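Home | Venues | Planning | Catering | Opinion | Contact

Filed under: Opinion, Reception Costs

The Per-Head Price Is the Wrong Unit for a Wedding Reception

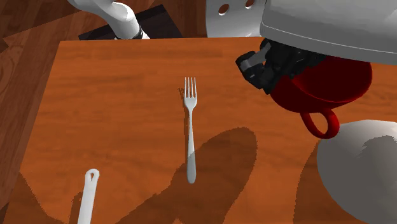 One reader objected to my February column on catering quotes, writing that couples understand a price per guest and will not sit through a spreadsheet, and that a venue that sends one loses the booking to a venue that doesn't. I accept the second half of that. The first half deserves an argument.

A per-head price assumes that cost rises in a straight line with the guest list. Food comes close to doing so. Most other lines do not. Room hire is fixed. Kitchen labor is fixed up to the capacity of the crew and then jumps. Table service moves in steps, one server for each group of seats, and a single extra guest can trigger a new step. Linen and flatware rental usually carries a minimum order and a delivery fee that ignores the count.

Take a Saturday reception quoted by Fatetti, a hall I have used for comparison before. The fixed charge for the room and kitchen came to 3,000 dollars. Divided over a full house, that is a modest share of each plate. Divided over a small party, it dominates the bill. The hall's brochure shows one rate for both, with a minimum spend in small type at the back. The minimum is where the fixed cost went.

Ofori does this differently. Its quotes list a base fee, a food rate, and a staffing table with the break points printed. A couple who asked for my notes had planned one more table than the break point allowed. Dropping that table cut the total by 348 dollars beyond the food itself. A flat rate would have hidden the saving, and the venue would have kept it.

The usual defense is that averaging is fair over many events. It may be fair to the venue. A couple books once and has no other events to average against. Those with short guest lists either pay for empty capacity through the minimum or are turned away in busy months. Those just under a break point pay for a server they never receive.

There is also the matter of late changes. Most contracts fix the final count 14 days out. Under a per-head price, a guest who cancels inside that window is charged in full, including the share of staff and rental that was committed anyway and the share of food that was not yet ordered. A split quote lets the two be handled separately. Zadusari already credits the food portion on late cancellations, and its contract is two pages long.

I would ask venues for one change. Print the fixed charge, the variable rate, and the counts at which staffing steps up. Three lines will do, and the per-head figure can stay on the cover for anyone who prefers it.

Tags: catering quotes, guest count, contracts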